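Gallery: Learning to Tidy From Short Demonstrations

Welcome, and thank you for stopping by our little corner of the Nescombe lab pages! We put this gallery together in February, after enough people at the open evening asked to see what the hand-held work looks like up close. The paper has all the tables and curves, and Abdelghani Belhaj will happily talk you through every one of them if you catch him on a Thursday, but we thought a page with more chat and fewer equations might be welcome too.

The project is called Zultik, and the question behind it is a pretty simple one. If a person does a household job with a gripper in their hand, and a camera on that gripper records what it sees, how much of that can a robot arm pick up without anyone ever steering the arm itself? We had tried the older way, guiding the arm through each motion, and it was slow going and hard on the wrists. With the hand-held tool a newcomer is usually comfortable after a few tries, and we can carry it to whatever table happens to be free.

For the study we wrote up, 9 people recorded demonstrations across 27 table setups. Kwesi Osei did most of the sorting afterward, which meant a great many evenings of watching fingers open and close (thank you, Kwesi). We trained two versions of the policy. The first, Ansah, looks at one camera view at a time and decides what to do next. The second, Trellier, also gets a short memory of the last 4 views. We expected the memory to help with grasping, and it hardly made a difference there. Where it did help was in the approach, when the fingers are open and the target is off to one side or partly out of view. Ansah tended to dither in those moments, and Trellier mostly kept going the way it had started.

That result sent us back to parts of the recordings we used to trim away. We had been cutting each one down to the grasp and the release, thinking the rest was just travel. Putting the approach back in did more for both policies than any change we made to the network, and we would gladly have known it two months sooner.

So the gallery leans toward those in-between views. Wire racks get a good deal of attention from us, with all those thin lines and whatever lies behind them showing through the mesh.
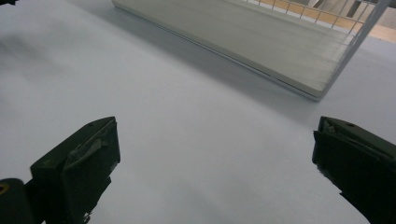 Fingers open and nothing between them, with the white wire rack and its flat board across the table. The gray tape on the left finger is wrinkled and starting to peel.

More pictures will go up as we sort through the next set of recordings.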